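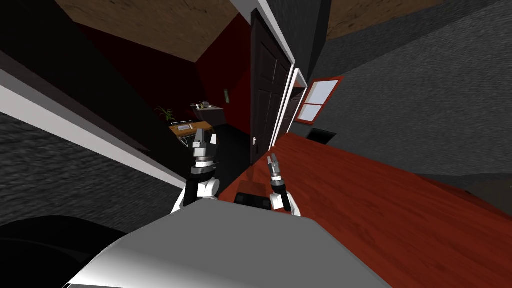
3.2 Care of wooden kitchen surfaces

Owners were asked how they looked after the wooden surfaces in their kitchens, how often they oiled or recoated them, and whether they had ever sanded out a mark. The mail survey went to 2,000 households in the Sirar and Ostach districts in September, and 1,088 usable forms came back. We followed up with 43 home interviews, all done by the second author (Takeda) using the question sheet in Appendix B.

Most owners could say what their benchtop was made of but not what it was finished with. Oil, wax and varnish were often used as if they meant the same thing. For the analysis we therefore dropped the owner's own term and sorted surfaces by look, using two scales: sheen (matte, satin, glossy) and colour (pale, honey, red-brown, dark). A glossy red-brown wood finish with faint streaks, as in Figure 4, is coded G3. Where an owner gave two colours for the same surface, the darker one was kept.

Sheen was a better guide to upkeep than colour. Owners of matte surfaces reported oiling them more often and were more willing to sand out a burn or a ring. Owners of glossy surfaces mostly wiped them with a damp cloth and left it at that. Several said they had been told at the time of purchase that no other care was needed. When a glossy finish did wear through, usually beside the sink, the common response was to cover the spot with a board or a mat.

Colour mattered mainly for what people noticed. Flour, crumbs and dried water marks were mentioned more by owners of dark and red-brown surfaces, while those with pale wood spoke of tea, beetroot and turmeric. This matches the earlier work by Fujimoto on dining tables, although his sample was made up only of renters and his colour scale had no honey class.

Recoating was uncommon. Where it had been done, the owner had usually paid a tradesperson, and the job was often put off until another part of the kitchen needed work. The mean gap between coats is not reported, as too many owners had bought the house with the benchtop already in place and could not give a starting date. Answers from the Higuchi apartments were kept in the main sample, but they are listed separately in the appendix tables because the building manager there arranges all surface repairs.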